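Cleaning an old bronze deer without losing the patina

Posted by Leire Robles
5 Apr 2020

I inherited a bronze of a standing deer from my aunt and would like some advice before I do anything to it. It is 28 cm tall on an oval base and it is heavier than it looks. There is a signature on the edge of the base that I read as Vídalín, with the number 43 stamped next to it. I can't find a foundry mark.

The color is a dark brown over most of the body, with lighter rubbed spots on the ears and along the back. Down in the folds between the legs and the base there is a pale green crust. Some of it came off as powder on my finger when I touched it. My aunt kept the deer in a glassed-in porch for years and I don't think it was ever waxed.

A neighbor told me to go over it with metal polish and be done with it. I also have a can of Wilard furniture wax in the house. Can I use either one? And is the green stuff going to spread?

Before anyone asks, I am not planning to sell. A shop in town offered to "restore" it for 307 and I said I would think about it.

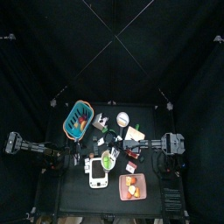

I should add that the base has a piece of felt glued underneath. It is coming away on one side and I can see bare metal and what may be the end of a bolt. I don't know if I should pull the felt off the rest of the way or leave it.

Mekdes Gashaw

Do not use metal polish. The brown surface is the patina and polish will take it straight off. You would end up with a shiny yellow deer, and getting the color back means having someone apply a new patina with chemicals and heat. It can be done but it will not be the original surface, and collectors do notice.

The green is the part to watch. There are two kinds. One is hard, smooth and stable, and you can leave it alone. The other is pale and powdery and it is usually called bronze disease. It comes from chlorides in the metal and it keeps going as long as there is damp in the air. From what you say about powder on your finger I would treat it as the second kind until someone has looked at it.

What I would do:

Move the deer somewhere dry. Not a bathroom, not a porch, not a windowsill that sweats in winter.

Dust it with a soft brush. A clean makeup brush is fine.

Pick off a little of the loose green with a wooden toothpick, and wear a mask while you do it. Wipe the toothpick on white paper so you can see what came off.

Wait a few weeks and look at the same spots again. If fresh powder has come up, take it to a metals conservator. I would not wax over it before then, you would only be sealing it in.

As for the furniture wax, check the label. A lot of them have solvents, silicone or dye in them. If the metal turns out to be stable, get a plain microcrystalline wax, put on a very thin coat with a soft cloth, let it haze and buff it. One coat a year is plenty for a piece kept indoors.

I would ask the shop exactly what they mean by restore. If the answer has the word "buff" in it, keep the deer at home.

Uthai Siriwan

I used brown shoe polish on mine (a horse, no signature) and it looks great. That was last August and nothing bad has happened so far. Couldn't tell you about the green, mine never had any.

You might get it valued anyway for the insurance. A friend had a pair of bronze dogs that he used as doorstops and they came in at 3,000.

Bent Brøndum

Mekdes has covered the cleaning, so just the base.

Leave the felt unless it is damp or smells musty. Old felt and old glue both hold moisture against the metal, and in that case it should come off – slowly, with a plastic spatula, no solvent. Take pictures of the underside once it is clear. The bolt is normal. Many small bronzes are cast apart from their base and held on with a nut from below. If the deer rocks, the nut can be tightened by hand, but don't use a wrench on it. The threads strip easily.

The 43 could be an edition number or a model number. With an edition you would often see a second number after a slash, so I lean toward model number. Look under the felt for a foundry stamp too, they are sometimes put there.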